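シミュレーションの床を替えたら成功率が落ちた話

2018年9月17日

8月はほぼ毎日、プレートの受け渡しのことばかり考えていました。マルチウェルプレートをアームでつまんで、ホルダーと装置のあいだを行ったり来たりさせる、あれです。人間がやれば何も考えずに終わる作業なのに、ロボットにやらせると急に哲学みたいになるんですよね。

前に書いた記事を読んでくれた方はご存じのとおり、うちは実機を触れる時間がとても短いです。なので学習は全部シミュレーションでやって、できあがった方策だけを実機に持っていく方針にしています。環境はStenettiというリポジトリ名で管理していて(由来は聞かないでください、気づいたらこの名前でした)、そこに作業台とアームと装置のモデルを置いてあります。

さて本題。今回試したのは、いわゆるドメインランダム化です。照明、床の模様、台の色、物の置き場所と角度なんかを、エピソードごとにばらばらに振ってしまう。見た目がめちゃくちゃな世界をたくさん見せておけば、実機のカメラ画像も「また変な世界のひとつか」くらいに受け止めてくれるだろう、という考え方ですね。手法そのものは新しくもなんともないです。ただ、どの項目をどこまで振ると効くのかは、自分の作業でやってみないとさっぱりわからない!

というわけで、条件を3つ用意しました。

条件A:何も振らない。床は無地のグレー、照明も固定。
条件B:物の位置と角度だけ振る。見た目は固定。
条件C:位置と角度に加えて、床のテクスチャと照明も振る。

それぞれ乱数シードを変えて学習させ、評価は床も照明も学習時に使っていないものに差し替えた環境で100回ずつ。成功の定義は、プレートが目標の位置に収まって、指を離したあとも動かないこと。途中で縁に引っかかって傾いたら失敗にしています。ここを甘くすると数字はぐんと良くなるんですが、あとで実機で泣くのは自分なので……。

結果です。条件Aは100回中7回しか成功しませんでした。7回って。床を無地から石っぽい模様に替えただけで、アームがプレートのない場所に向かってすーっと降りていくんです。見ていてちょっと切ない。学習時と同じ床ならきれいに置けていたので、床の色を手がかりにしてプレートの輪郭を覚えていたんだと思います。

条件Bは少しましになったものの、床を替えたときの崩れ方は似たような感じでした。位置をいくら振っても、見た目の変化には強くならない。言われてみれば当たり前なんですけど、正直もうちょっと粘ってくれると期待していました。

で、条件C。これが思った以上に良くて、模様の濃い床でもちゃんとプレートに寄っていきます。失敗として残ったのは16回。中身を見返すと、そのほとんどは見た目の問題ではなく、指を入れる角度の問題でした。プレートが台に対して斜めになっていて、しかもすぐ隣に装置の前面があるような配置だと、手首を回す余裕がないんですね。

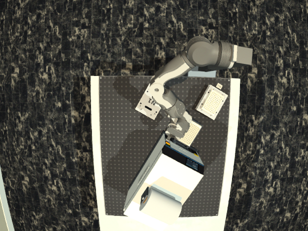
床の模様を派手に振った回。装置の前のプレートに手先がかぶっているところ。

影もけっこうきついですよね。台の穴あき面に暗い影が広がると、人間の目でも物の境目を見失いそうになります。照明を振り始めた最初のころは、この影の縁をプレートの縁と勘違いする方策ができてしまって、影の濃さの範囲を調整するのに数日つぶしました。最初から濃い影を混ぜると学習がなかなか進まず、薄いところから始めてだんだん濃くしていったら落ち着いた、というのが今のところの手応えです。ただし比較がまだ雑なので、ここは話半分で読んでください。

もうひとつ気になっているのが、斜めに置かれたホルダーのほう。プレートのまわりに枠があるぶん、指の逃げ場が少ないんです。角度を振る範囲を広げると失敗が増えて、狭めると今度は実機で少しずれただけで対応できない。いまは把持の前に一度真上で止まって、向きを推定し直す段階を挟めないか試しています。時間は余計にかかるけれど、ぶつけるよりずっといい。

実機のほうは、まだ約束できるような数字がありません。条件Cの方策を持っていって何度か動かしてみた限りでは、プレートを見つけるところまでは素直でした。そこから先の、そっと置く動作がシミュレーションより乱暴に見えるので、たぶん接触まわりのパラメータが合っていないんだと思います。摩擦も振るべきなのかなあ。やることが増える一方です。

コードは整理できたらStenettiのほうに上げます。設定ファイルにコメントがほとんどないので、まずそこから書き足さないと。床テクスチャの選び方について、うちはこうしてるよという方がいたら、ぜひコメント欄で教えてください!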